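Five minutes with the Plelemness robot club

Caught Raghda Smadi between a practice run and a parent phone call, so this is short. She started the after-school robotics club at Plelemness two years ago and is still the one with the key to the room. The kids are getting ready for the Drernau Challenge in December.

First question, obvious one. What do they have to do?

"Move a cup," she said. "That's the whole task. Pick up a cup, put it in a bowl, take it out again, on its own, no one touching the controls. Parents hear that and they're so disappointed. They want it to play soccer."

It sounds easy until you watch. The team has to hit 50 clean runs in a row at the final, and a run is out the second the cup tips over. Their best streak so far she wouldn't tell me. "Not 50," she said.

Most of the work is practice runs, over and over. A student drives the arm by hand, the cameras record it, and the program learns from the recordings. The club set itself a target of 1,000 before the holiday break. Who does all that driving? Everybody, she said, on a rota taped inside the cupboard door. There was a fight about the rota in week one. Theres still a bit of a fight about it.

What goes wrong?

"The rim," she said right away. "You have to take the cup by the edge and it's thin. Come in too low and you push the bowl along. Too high and you close on air. And they rush — they're fourteen, they rush."
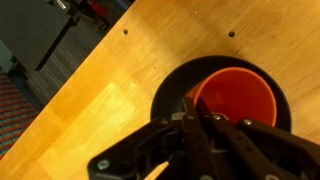
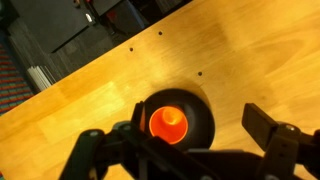
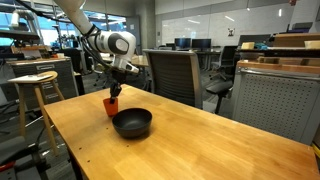
Orange cup, black bowl, club table. First two from the gripper camera, last one from across the room.

I asked about the view from the gripper, which I found hard to read. Mostly table and fingers. She laughed. "You get used to it. The kids prefer it now. One of them told me the room camera is for grown-ups."

Light is another headache. The tabletop is shiny and it throws glare, and a program trained on gray afternoons can get confused on a bright one. So they record at differnt times, blinds up, blinds down. Same with where the bowl goes. At first everyone set it down in the same spot every time, neat as anything, and then somebody nudged it over and the arm went straight to where the bowl used to be.

"Best lesson of the year," Smadi said. "I didn't have to teach it."

Money? Tight. A local firm, Khasawneh, pays for spare parts and the bus to the final. Everything else is bake sales. She'd like a second table. She'd like a longer session too, they get 2 hours and the first part always goes on setup.

And the competition — nervous? A little. The team from Brorneo won last time and is sending the same lineup. Her students have watched the video of that final many, many times. "They know it better than the Brorneo kids do, probably."

Any advice for a school thinking of starting up? Start with one object, she said. Write down every failed run, with a reason, even a dumb reason. Let the quiet ones drive.

Then the phone rang again and she had to go. New members can still sign up, no coding needed, just turn up at the club room after last bell.

Contact the Plelemness club page editors | © 2018 Plelemness | Back to top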